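Home | Loan Items | Rooms | Printers | Contact

We use cookies to remember your basket. OK | Settings

Desk drawer unit and loan mice

Small tabletop drawer unit, cream plastic, round red knobs. Sits fine on a desk or a shelf, doesnt need fixing to anything. Drawers pull right out toward you. Good for mice, dongles, batteries, keys, the bits that otherwise end up in a coat pocket.

Item no. 2180. Lent with or without mice – say which when you book.
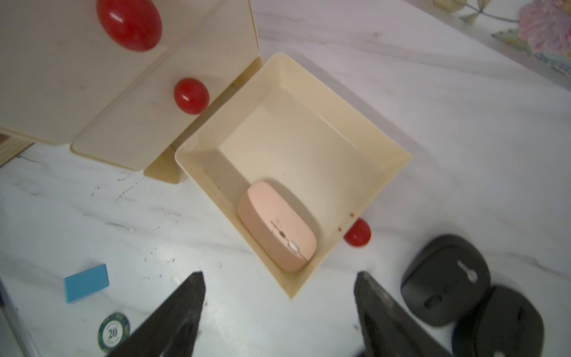 Drurwood Equipment Desk – Small Loans

Inside of the drawer is square, flat bottom, sides slope a bit. One mouse per drawer is comfortable. Two if you're not fussy. Please don't force it shut on a cable or a plug, the fronts will bow.

Wipe with a damp cloth only. No solvent, no label glue. Tape labels OK if you take them off again before return.

Mice. Mostly black, a pale pink wireless one as well if you'd like something easier to spot on a crowded desk. Shapes vary, so come and try them in your hand first. Smaller hands usually go for the slim one. Left handed users – ask Bohdana Pasichnyk, she keeps a seperate list.

Tracking trouble? Turn it over and check the sensor opening for fluff before you report it. Very shiny or glass desks, put a sheet of paper under it or borrow a mat.

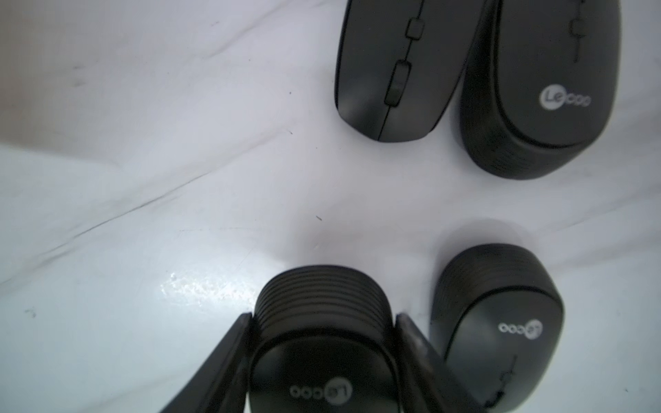 The rounder Lecoo ones have ridges across the back end, easy to grip but dust gets in there. Dry toothbrush, then a cloth. Don't rinse. The slim one is a plain matte black and just needs a wipe.

Batteries not included over the summer. Rest of the year ask at the desk, we'll usually have them.

Loan terms
Deposit 70, card only, back to you on return
4 weeks max, one renewal
Staff and students, Tranmont building users too
Returns to the desk before 5 pm, not the mailroom

Missing a knob or a mouse? Tell us, we'd rather know. Spare knobs come from Fekeris and take a while, last lot didn't show up till November.

Bookings: Khrystyna-Mariia Marchuk. Bulk requests for a whole classroom go to Teodor Barbu – give him some notice.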